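Sorting is the act of putting things into groups by a rule. The rule comes first. Without one, two people given the same pile will make two different sets of groups, and neither will be wrong.

## What a rule needs

A sorting rule uses a property. A property is something you can check: color, length, weight, number of legs, first letter of the name. "Nice" is hard to check. "Longer than a pencil" is easy to check, as long as everyone uses the same pencil.

A good rule gives every item one place to go. Take a jar of 30 buttons. If the groups are "red" and "small," a small red button fits both, and a large blue button fits neither. If the groups are "two holes," "four holes" and "any other number," every button has exactly one group.

The group called "any other number" matters. Sorters often name it "other." It should stay small. If most of the buttons land there, the rule needs changing.

## Sorting more than once

Some collections are too big for one rule. A library sorts its books in stages. First it divides stories from fact books. Then it puts the stories in order by the author's last name. If one author wrote several books, those are put in order by title.

Each stage works inside the group made by the stage before. A book by Nayeli Cusi goes under C. A book by Abelardo Chávez also goes under C, and it stands before hers on the shelf, as H comes before U in the alphabet.

## Groups and order

Grouping and ordering are two different jobs, although people call both of them sorting.

- **Grouping** puts like things together. The groups themselves can stand in any order.
- **Ordering** puts things in a line, from least to most or from A to Z. Every item has a neighbor.

Laundry is grouped. A dictionary is ordered. A phone's list of contacts is usually ordered, but it may be grouped as well — family in one list, school friends in another.

## How to put numbers in order

Write these numbers on four cards: 80, 7, 30, 29. Lay them in a row and follow the steps.

1. Look at the first two cards. If the left one is larger, swap them. The row is now 7, 80, 30, 29.
2. Move one place to the right and compare again. 80 is larger than 30, so swap. Then 80 is larger than 29, so swap. The row is 7, 30, 29, 80.
3. Go back to the start and repeat. The only swap this time is 30 with 29.
4. Go through once more. If there are no swaps, the row is in order.

This method is called bubble sort. It is slow for long lists, but it always finishes.

## Containers

Groups of real objects need somewhere to go. Bins in different colors, such as red and yellow, let a sorter see the groups without reading a label. 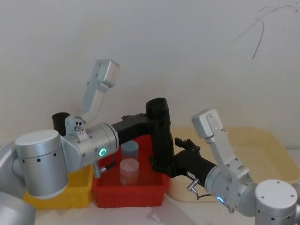 ## Try it

Collect the contents of one kitchen drawer, leaving out anything sharp. Choose a rule and write it down before you touch anything. Sort the items, then give the same written rule to another person and ask them to sort the same items again.

Compare the two results. Any item that ended up in a different group shows a place where the rule was unclear. Rewrite that part of the rule and test it again.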